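Left luggage at Punholm: your questions, my answers

I run the little left luggage room at Punholm station, next door to the bike shop, and I get asked the same things most days. So I've typed them all up.

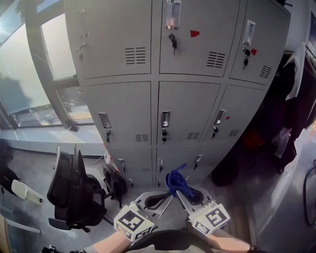 Where are you exactly?
Come out of the main doors, turn left and keep going past the Dekker bakery. If you reach the taxi rank you've gone too far. There's a green sign over the door, though the climbing rose does its best to hide it by May.

When are you open?
From 7 in the morning until 9 at night. The last train from Fekik gets in at 8.40 and I do wait for it if it's running late, but please don't stop for a sandwich on the way over!

How much is it?
A small bag is 2 euros for the day and anything bigger is 4. I take cards and coins. I can't change a fifty first thing in the morning, so don't be cross with me.

Can I book ahead?
You can, by text or by email, and in the summer I'd say do. Tell me how many bags you've got and when you think you'll turn up. If you're an hour out either way I really don't mind. If you've changed your mind altogether, a quick message is lovely.

My suitcase is enormous. Is that a problem?
Not at all. The big ones go in the back room with me and get a paper ticket. Same for pushchairs, rucksacks with tents strapped on, and the cello I had here for a whole weekend (beautiful thing, it had its own blanket). The limit is 30 kilos, and that's my back talking.

I've lost my key or my ticket. Now what?
Don't panic. Come and find me, tell me what's in the bag and show me something with your name on it. A lost ticket costs nothing. A lost key is a different matter, as I have to pay the locksmith in Plurnier, and he isn't cheap or quick - so you'll be asked to cover that one.

Can I leave things overnight?
Yes, you just pay for both days. Longer than a week and I'd like a phone number from you. After a month I start ringing it.

What can't I leave?
Food that's going to smell, gas canisters, anything alive. I had a cheese in here one August and I'm still not over it. Passports and jewellery should stay with you as well, they're not covered by my insurance.

Can my friend pick up my bag for me?
Only if you've told me beforehand. Send me a text with their name and have them bring the ticket. I know it feels fussy when they're standing there with your jacket on, but I'd do the same for your bag if it was a stranger asking.

Is there a loo?
Not in here, sorry. The station one is by platform 2 and the door code is 2147. They do change it now and then, so if it won't open, ask at the ticket window.

How do I get into town from you?
It's a flat walk, straight down the hedge side of the canal. Or take the 874 bus, which stops across the road and goes to the market square and then on to the beach. Buy your ticket on board. Going back, make sure it says Station on the front, or you'll get a very nice tour of the hospital car park.

Do you hire out bikes?
That's next door! They open later than I do, so drop your bags with me first and have a coffee.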